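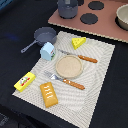

Reto Aebischer
I would still fix the mat down before touching any of the arm settings. If the cloth underneath creeps, the mat creeps with it, and then your plate position is wrong however well the arm is calibrated. We lost most of February to that at Alcombe.

tivitz_bench
The mat is taped at the corners under the cloth. It's the cable I have trouble with. On the reach across to the plate it drags and the arm faults on joint 7. It clears on reset and comes back within the hour.

Prosmont
Joint faults on a long reach are nearly always the cable. How much slack have you left between the last clip and the gripper?

tivitz_bench
700 mm. The old one was shorter and pulled tight at the stove end.

Prosmont
Too much for a tabletop job. What I do on ours:

1. Power off, arm parked over the stove board, brake on.
2. Lay the table as for a normal run. Plate in the middle, knife above it, fork below, milk carton at the far corner by the pan. You want to see what the cable could catch on, and with a bare mat you won't.
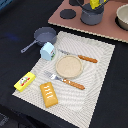
3. Undo the clip nearest the wrist and feed the slack back towards the base. Leave enough for the gripper to turn fully both ways.
4. Refit the clip and move the arm by hand through the longest reach. Watch the cable, not the gripper.
5. Check the gripper screws while you are in there. Eight on ours, and two were loose last time.

Reto Aebischer
I don't agree with step 3. Pull the slack back to the base and the wrist end takes all the bending. We broke a connector that way. Put a second clip halfway along and leave the length alone.

Prosmont
Never had one break. Depends which connector you have, I suppose.

tivitz_bench
Have a look at the run near the board. Reto, where would you put the second clip?
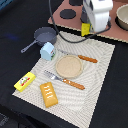

Cable over the far edge of the mat, stove board behind

Reto Aebischer
On the forearm, so the loop stays up off the mat. At that height it will find the knife handle sooner or later.

Özkan
Use a soft strap for that one. A hard clip wears the jacket. And log the fault time at each reset, it helps to know which move it was on.

tivitz_bench
Strap ordered. I'll do the screws tonight and leave the length as it is until the strap is on.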